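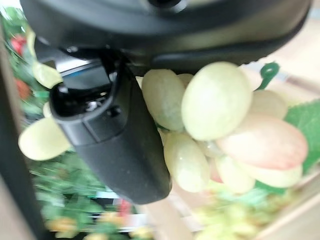 Home Posts Archive Notes Contact

Open day at Pestley, 7th May

I went to the Pestley open day mainly for the picking demonstration, having missed the one they ran in January. Registration was in the foyer of the Coseck building. The badge printer had a queue, so I skipped the welcome talk and went straight down to the demonstration floor.

The task on show was fruit handling. A two-armed robot works at a black shelving rack carrying slatted wooden crates, and the fruit is artificial: pale grapes with a bit of pink on some of them, and something red in a crate lower down. The rack is dressed with garlands of yellow flowers. These are decorative, but they also put a lot of loose material close to where the hands have to go, and I would have liked to see a run with them and a run without.

Grapes are an awkward choice of object, which I assume is why they were chosen. A bunch has no fixed shape. It sags when lifted, the outline changes with every degree of wrist rotation, and there is no flat face to close on. Plastic ones are more forgiving than the real thing in that they don't bruise or come off the stalk easily, so a good result here says something about grasp planning and very little about damage.

Pestley's handout gives 444 attempts in the test series, of which 300 were first-time picks. A further 121 succeeded after a retry. It doesn't say what counted as a retry, and I could find no breakdown by crate position. My guess is that the tilted crate helps a good deal, as the hand can come in over the low side, but it is only a guess. 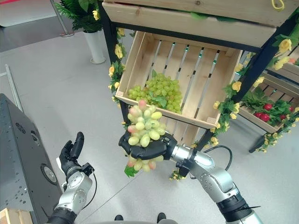
Control runs on a package called Uvia, which Pestley licenses from Wang, a small firm I had not come across before. According to the handout it takes the wrist view and the head view together and plans the approach from both. I asked how the two are weighted near the moment of contact, when the fingers and the fruit fill most of the close view. The answer was that the weighting is learned and they don't set it by hand. Fair enough, though it makes failures harder to diagnose afterwards.

I also asked about force sensing in the fingers and was told it would be covered in the written notes. It was not in my copy.

Some 163 people had signed up, and for most of the morning it was difficult to get near the front. It was much quieter after lunch. Anyone going to the next one should go late and take ear plugs - the ventilation in that hall is louder than the machine.

Parking is at the back of the site and free. The café takes cards only. I have scanned the handout and will send it to anyone who asks, diagrams included, although the one on page three has been printed too dark to read.

Recent posts
Rewiring the bench supply
Notes on cheap load cells
Belt tension, part two
A second look at stepper noise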